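Ticket: Replacement fingers and second wrist camera for bottle cell – quote does not match request
Status: Open, waiting on purchasing
Opened by: Fabrice Hoarau
Last updated: Thursday, January 17, 2019

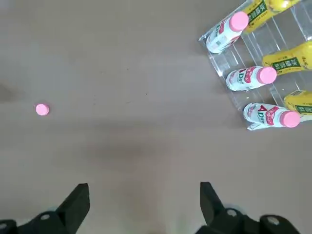 The November request was for 3 pairs of gripper fingers and 2 wrist cameras. The Viklund quote came back at $3,876 with the fingers listed singly, quantity 3. Parallel grippers need matched pairs, so the line is short by half.

Checked so far:

1. Part number on the quote against the request. Same part. The unit of sale changed from pair to each when Viklund moved to the new price list.
2. Budget line. The Mululitz cell has enough left for the cameras and one pair of fingers. The other pairs would have to come out of Sorosus.
3. Whether current fingers can stay. They handle the bottles in the rack. Loose caps on the table are the open question – a cap lying flat gives the tips very little height to close on. Longer tips would need a new bracket, not quoted.
4. Flotex as second source. They sell by the pair but do not stock the camera mount. Splitting the order adds a second freight charge.

Next step: ask Viklund to requote fingers by the pair and list the bracket as an option. Do not release the PO until the cap pick test is logged. Camera line is correct as quoted and can go ahead separately if lead time becomes a problem.

0 shares | 2 comments
Back to top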